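Two Fingers and a Basket: a talk in the Hastside workshop

The Hastside workshop is on the second floor, and there is no elevator. Everything heavy that stands inside was carried up the stairs by members. I mention it because my host mentioned it three times before I had my coat off.

He is a retired bookbinder, and for two years he has been building a machine he calls Skimerberg. He asked me to keep his own name out of the text. "The project has a name, this is enough," he said.

Skimerberg is one arm with a two-finger gripper, and its task is laundry. I asked why laundry, when other hobby builders begin with chess or with watering plants. "Because cloth is honest," he told me. "A chess piece is always the same piece. A shirt is a different object every time you let it fall." In his old work he handled paper and linen all day, and he believes that his hands learned something which he now tries to write down in code. It goes slowly.

The first gripper was bought as a kit from Gakutitz and had short fingers. They could hold a sock but could not reach far into anything. The present fingers are long and dark gray, and he drew them himself. "I made the drawing in one evening and corrected it for all of October," he said. The parts cost him 723 dollars, without the motors. When I asked about the motors he began to speak about the stairs again.

What does a normal evening look like? He keeps a paper notebook, with one line for every attempt at picking up a piece of clothing. On the day of my visit the last line had the number 882. He does not calculate a success rate — he says it would make him either proud or sad, and both are bad for soldering.

The part he likes to talk about most is the approach, the short moment before the gripper touches anything. The camera sits close to the fingers, so they are always large in its view and they hide a part of what the arm wants to take. "You reach for the basket and your own finger stands before it," he said. "With my hands I never noticed this. With the arm I think about it every day." 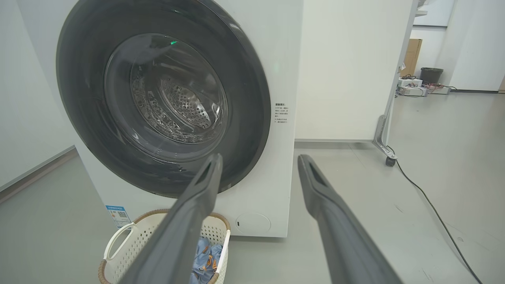

Mkhize disagrees that this matters so much, and would put a second camera on the wall and be finished with it. The two have argued over the question for a long time, I understood, and my host took it calmly. "A wall camera sees the room," he answered. "I want the arm to know what is before its fingers."

The next job is the cable, which he wants to lead along the arm in a cleaner way. After that he will return to the door of the washer, a task he has put aside for 56 days because the handle made him angry.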